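Household Skills, Evening Course
Handout for Session 4: Folding, and getting the table ready first
Tutor: Nest Mostyn, Llewellyn Room, Berkdale Adult Learning

Hello again. Last week ran over because we all got talking about airing cupboards (my fault, I started it), so the first page of these notes catches up on what we didn't get to, and then we go on to T-shirts, which is what you came for.

Catching up: sorting before folding

I said in February, when some of you were on the taster course, that sorting is half the job, and I've had a few people tell me since that they still tip the whole basket on the bed and start with whatever's on top. Well, I do that too when I'm tired. But try it the other way for a fortnight. Put like with like first: T-shirts together, jumpers together, socks in a heap to be dealt with in front of the telly. Your hands get into a rhythm when they do the same fold over and over, and the piles come out matching without you measuring anything.

Anything damp goes back on the airer. Check the seams and the underarms with the back of your hand, as they're the last bits to dry on a thick cotton shirt. If you aren't sure, give it another night.

Buttons, loose threads and small holes: put those garments to one side in a mending pile. Don't fold them and tell yourself you'll remember. I have a cardigan at home that went round the wash, fold, drawer circuit for two years with the same missing button.

Where to fold

You want something flat, at hip height if you can get it, and bigger than the garment laid out with its sleeves open. A kitchen table is lovely. A bed is too soft and too low, and your back will let you know about it the next morning. The floor is fine if your knees are.

Efa Landeg asked whether a bare table or a covered one is better. I like a covering with a little bit of grip, an old blanket or a piece of carpet, say. On a shiny table the shirt slides away from you every time you smooth it, and you end up chasing it about. Very soft towelling goes too far the other way and drags the cloth into ridges. If all you've got is a shiny table, a cotton sheet with the edges tucked under will do nicely.
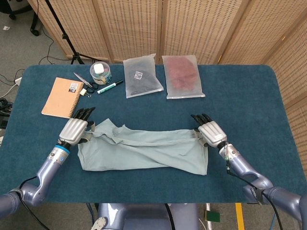
A T-shirt is the best thing to learn on, and the first move is always to get it flat, which takes longer than the folding. Lay it down and don't fold anything yet. A pale grey-green one like this, creased all along its length and with layers lying over each other, needs its sides found before anything else: take hold of it at both ends and draw it out gently, the way it's being held here, until there's a bit of tension in the cloth. Then look for the high spots. There's a little peak in the fabric at the top, near the middle, and a lump like that usually means a collar or a sleeve is bunched up. Pull it out now. If you fold over it you'll have a bump in the pile for ever more, and a crease across the shirt that you'll only notice when you've got it on.

Check too that the bottom edge is level. If one side hangs lower than the other, you've pulled harder on that side or the shirt has twisted on itself. Cheaper shirts do twist, I'm afraid, and after a few washes the side seam wanders round towards your tummy button. Ignore the seam on those and go by the shape of the shoulders instead.

The basic fold

1. Shirt face down, collar away from you, sleeves out.
2. Smooth from the middle towards the sides with flat hands. Don't press hard, just stroke it.
3. Bring one side in towards the middle, so the fold runs from halfway along the shoulder straight down to the hem.
4. Turn that sleeve back on itself so it lies along the fold.
5. Same again on the other side.
6. Bring the hem up to just below the collar.
7. Fold in half once more if it's for a shelf, or in thirds if you want it to stand up in a drawer.
8. Turn it over and pat it.

Long sleeves: at step 4, bring the sleeve across and then point it down towards the hem. It makes a sort of elbow. It looks wrong until you've done the other side, so keep going!

Vests and strappy tops: leave out step 4 altogether. Fold the straps down first so they're inside.

Thirds or halves?

This comes up every time I teach the course, and I don't mind which you do. Halves are quicker and make a neat stack on an open shelf. Thirds give you a little parcel that stands on its edge, so you can see every shirt when you open the drawer. The trouble with thirds is that a thin shirt flops over as soon as its neighbours go in the wash. A shoebox without its lid, set inside the drawer, keeps them upright. You can buy dividers if you like, but have a go with the shoebox first.

Whichever you choose, measure your drawer before you do the lot. I once folded an entire family's worth of shirts (86 of them, I counted because I was cross by then) and they were all a finger's width too tall for the drawer to shut. Every one of them had to be done again. Fold one, try it in the drawer, then carry on.

Labels and bags

For things going away until next year, I put the folded clothes in zip-top bags and write on the outside what's in there and whose it is. Press the air out with your forearm before you close the last bit of the zip. Clean and properly dry only, please, and that goes double for wool. A slip of paper inside the bag works just as well as writing on it and you can use the bag again for something else.

Keep a notebook for this. Mine says things like "green bag, top of wardrobe, Uddale holiday clothes" and it's saved me more hunting about than I can say — the page for the loft alone is worth it.

Practice for next time

Do 10 T-shirts at home using the basic fold. They can be the same shirt ten times if that's all that's clean. Have a look at the first and the last side by side and see what changed. For most people it's the sleeves.

Pick one drawer, empty it, and put it back in thirds. Live with it for the week and come and tell us if it drove you mad.

Bring with you to Session 5:
one T-shirt that won't behave
one jumper, any weight
a fitted sheet (yes, we're doing it, be brave)
a pencil

The fitted sheets need more table than the shirts did, so we'll push two together. If you can come a few minutes early to help shift them, I'd be very grateful. The kettle is at the Dreltov Road end of the building now, through the double doors, and mugs are in the cupboard underneath.

If you miss a session, Efa has kindly offered to share her notes, and there are spare copies of this handout in the tray by the door.

Nest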